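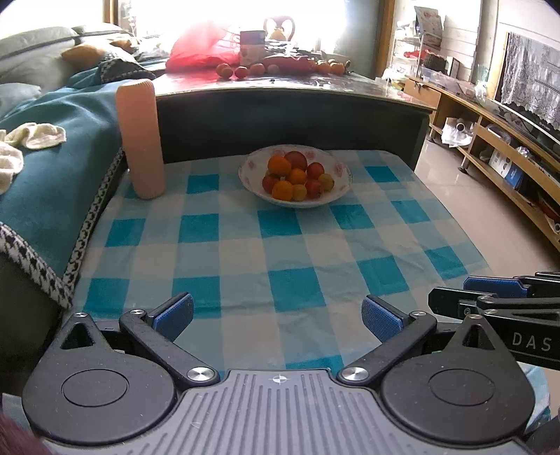
I rent out the two upstairs rooms of my house in Jevham, and I get a lot of the same emails, so I finally sat down and put the answers on one page. Breakfast is the big topic, so let's start there. It's at the table with the teal and white checkered cloth, it runs from seven until ten, and you help yourself to whatever is in the fruit bowl (oranges and red fruit lately) before, during or after. There's also bread, eggs any way you like them, yogurt, two kinds of jam and more coffee than you need.

Last updated Tuesday, November 25, 2025

How much is a room?

$88 a night for either room, for one person or two. Breakfast and towels are included. I don't charge a cleaning fee and I don't raise the price for holidays. If you stay a full week, the last night is free!

What's the difference between the two rooms?

The front room has the queen bed and gets the morning sun, which some people love and some people email me about afterward. The blinds are decent but they won't make it pitch dark. The back room has two twin beds, looks over the garden, and stays cooler in summer. It's also a little smaller, and the ceiling slopes on the window side – if you're tall, take the front.

Is the bathroom shared?

Yes, between the two rooms. I have my own downstairs, so you'll only ever be sharing with the other guests. The hot water is good for two long showers in a row, and then it wants half an hour to think about it.

When can I check in?

Any time from 3 p.m. to 9 p.m. Tell me roughly when you're coming and I'll be home. If your train is late, text me. I go to bed early but I'd much rather wait up than have you standing on the porch. Checkout is 11, and you can leave your bags in the hall until evening if you have a late train.

How do I get there without a car?

Take the train to Jevham, then the number 89 bus from the stop across the street. Get off at Uvach Road and walk back the way the bus came, past the pharmacy, and take the second left. The bus runs every half hour until early evening and then once an hour. On Sundays it's hourly all day, so check before you leave. Walking from the station takes twenty-five minutes and it's uphill the whole way (you'll be glad of this when you leave).

Where do I park?

On the street, in front of the house or across from it. It's free. Please don't use the driveway on the right, even though it looks like mine. It belongs next door and they need it clear for early shifts.

Can you do gluten-free, vegan, etc.?

Yes, but let me know at least two days ahead so I can shop. I can do gluten-free bread and oat milk easily. I can't promise a kitchen with no trace of nuts, so if you have a serious allergy, please write to me first and we'll talk it through.

Can I use the kitchen?

After breakfast, sure. You can make tea, heat things up, and keep food on the top shelf of the fridge. I'd rather you didn't cook a full dinner, mainly because the stove is old and one of the burners has to be lit in a particular way. For dinner out, I send everybody to Kaewkla. It's a ten-minute walk, the noodles are wonderful, and they'll pack things to go. They're closed Mondays.

Are kids okay?

Very much so. I have a travel crib and a booster seat, both free, just ask. The stairs are steep and I only have a gate for the top, so keep that in mind if yours has just started walking.

And dogs?

Sorry, no. I have an elderly cat, and she has opinions. She stays downstairs and isn't allowed in the guest rooms, but if you're allergic you should know she lives here.

Is the wifi any good?

It's fine in the front room and a bit slow in the back. I've done video calls from both. The password is on the card on your dresser. If it drops, unplug the box on the landing, count to ten, plug it back in.

What is there to do nearby?

The Iren trail starts at the end of my road and goes along the river. You can do a short loop in an hour and a half or walk all the way to the old mill and take the bus back. Bring shoes you don't mind getting muddy. Saturday mornings there's a market on the square, and I'd get there before ten if you want the good cheese.

Are you open all year?

All except February, when I close to paint, fix things and visit my sister. I start taking bookings for March right after New Year's.

What if I have to cancel?

Up to a week before, you get everything back. Inside a week I keep one night, unless I can fill the room, and then I refund that too. I've been pretty lucky with this.

How long have you been doing this?

I counted this one up for fun, and it was 1,461 days from my first guest to the day I started writing this page. Four years! Before that, the front room was where I kept the ironing board.

How do I book?

Email me your dates, which room you'd like, and how many of you are coming. I usually answer the same evening. I don't take a deposit, and you can pay by card or cash when you get here.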